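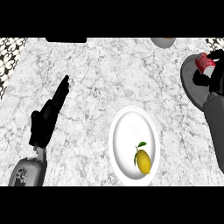
Session 3: Driving two arms at once

Okay, so last time you each drove one arm and most of you got pretty comfortable with it. Now you get two, and I'm going to warn you that your brain will complain for the first twenty tries or so. Mine did! We're staying in the simulator for this session. The kitchen counter setup is the one we'll use until July, so get to know it.

What you're recording

The task is called "sort the plates" in the menu. The soda can goes on the dark plate and the lemon goes on the white one. If you look at the right arm, it has the can over the dark plate, tipped on its side, and the left arm is open and waiting over the marble. The lemon is on the white plate. I like this moment for teaching because it raises the question I get most often, which is what you should do with the arm you're not using.

My answer: park it somewhere boring. Keep it open, keep it off the plates, and keep your hand still. The learner copies everything you do, and that includes the little nervous circles you draw while you're concentrating on the other side. Teodoro Mercado went through an old batch of 38 demos with me and we threw out 7 of them just for idle-hand wiggling. The sorting itself was fine in all of them – it was the other arm that spoiled things.

Before you hit record

1. Log in to Sotuter and pick the two-arm profile. (The one-arm profile will load too, and it'll feel broken. Check the name.)
2. Hold both controllers in a relaxed position and press sync. If an arm jumps, let go and sync again.
3. Open and close each gripper once.
4. Do a practice run with recording off. Please don't skip it, even if you're a gamer.

While you're driving

Go slower than you want to. When you carry something, lift it, move it across, then lower it, and try to make those feel like separate moves. Round things are a pain, so come down over the middle of a can or a lemon and squeeze gently. If you miss a grab, you're allowed to back up and try again. I keep a few of those on purpose (recovering from a miss is worth learning), but mark them "retry" in the notes box so Jhun Aquino can find them later.

Don't let go from way up high, either. The simulated can will roll, and then you'll be chasing it over the counter.

What to hand in

Seven clean demos each, saved to the Quinlan folder under your own initials. The class total stands at 822 and I'd love to see it grow. Add a line or two about which hand gave you trouble. For most people it's the left, though I've had a few surprises – tell me if you're one of them.

Reading for next session: the Prillico handout on camera views, first half only.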